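## Workshop tips: door practice in the simulator

Do your planner tuning in sim, where doors are free and nobody has to rehang them.

- Lock the seed before you change a gain. Otherwise you're tuning to the weather.
- Swap the wall and floor textures between batches. Ours clash horribly, and the handle detector is better for it.
- Keep the pre-grasp pose as its own waypoint in Drirnen. Burying it inside the approach saves one line and costs an afternoon.
- Log the idle arm too. It has elbows.

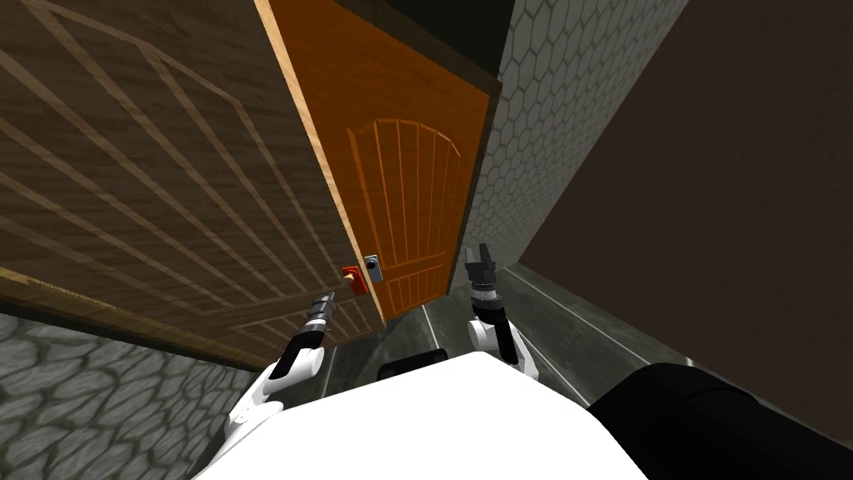 *Left gripper just short of the brass knob, right arm parked upright.*

Check the standoff at this point, before you let the fingers close. If the knob estimate is jumping between ticks, stop and fix perception. A stiffer controller will only miss with more confidence.

Run 1,194 is the one we replay when someone claims the Lornow planner never clips a door edge. Run 671 is for people who still aren't convinced.

Cap retries at 14 -- past that it's a hobby. And write the cap in the config file, not on the whiteboard, which was last wiped in July.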